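Temps de lecture : 3 min
14 partages · 2 commentaires

Notes de l'intervenante : Yolanda Alvarado
Automatisation du poste de tri, site de Preltgate : effets sur les tâches et les qualifications

Diapo 1. Périmètre
Rappeler que l'exposé porte sur un seul atelier, celui des retours et du reconditionnement d'articles de bureau et de petite épicerie. Le site de Valderrama n'est pas traité. Ne pas répondre sur les coûts d'acquisition, renvoyer au rapport Lemley.

Diapo 2. Poste avant automatisation
Un opérateur par table. Trois gestes : saisir, orienter, déposer. Cadence de référence : 192 articles par heure. Rotation toutes les deux heures, peu respectée en période de pointe. Plaintes principales relevées en juillet : épaule et poignet. Donner la définition de l'article « non conforme », elle revient diapo 5.

Diapo 3. Poste actuel
Cellule à deux bras, pince à deux doigts sur chacun. Les objets arrivent en désordre. Les produits à spirale restent les plus difficiles, les doigts accrochent l'anneau si l'approche se fait par la tranche. Les sachets souples viennent ensuite. Les bocaux posent peu de difficultés, sauf à proximité d'une étagère, où l'espace d'approche se réduit.
Préciser que les deux bras partagent le même volume de travail. Un bras en attente n'est pas un bras en panne. Les opérateurs ont mis plusieurs semaines à cesser d'appuyer sur l'arrêt dans ce cas.

Diapo 4. Ce que fait maintenant l'opérateur
Il surveille deux cellules. Il reprend les échecs de saisie, recharge les bacs, nettoie les rails et vérifie le serrage des embases en début de poste. La manutention répétée baisse, l'attention soutenue augmente. Citer l'entretien no 4 : « Avant j'avais mal au bras, maintenant j'ai mal aux yeux. »
Ne pas présenter cela comme un gain net. L'enquête interne a recueilli 50 réponses, échantillon insuffisant pour comparer les équipes entre elles.

Diapo 5. Résultats
Taux de saisie correcte au premier essai : 92 %. Le reste passe en reprise manuelle. Ces reprises concernent par construction les articles les plus pénibles (déformés, emboîtés, mal emballés). Le travail humain restant est donc plus irrégulier, et la cadence individuelle n'a plus de sens comme indicateur. La grille d'évaluation n'a pas encore été modifiée. Marquer un temps ici.

Diapo 6. Qualification
Formation Clondenero : lecture des défauts, redémarrage, contrôle du câblage. Elle ne couvre pas le réglage des trajectoires, confié au prestataire. Conséquence : l'opérateur constate une erreur récurrente sans pouvoir la corriger. Demande des équipes : un niveau d'accès intermédiaire. Demande transmise, sans réponse à ce jour.

Diapo 7. Questions attendues
Effectifs : stables sur le périmètre, pas de projection. Travail de nuit : non étudié. Bruit : mesures en cours, ne pas avancer de valeur.
Laisser la dernière diapo affichée pendant la discussion.

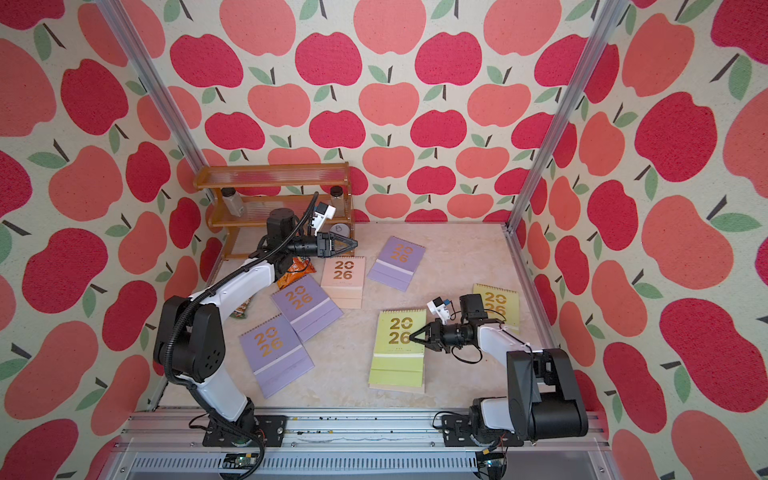 Diapo 8. Deux bras au-dessus de calendriers de bureau à spirale, étagère à deux niveaux au fond.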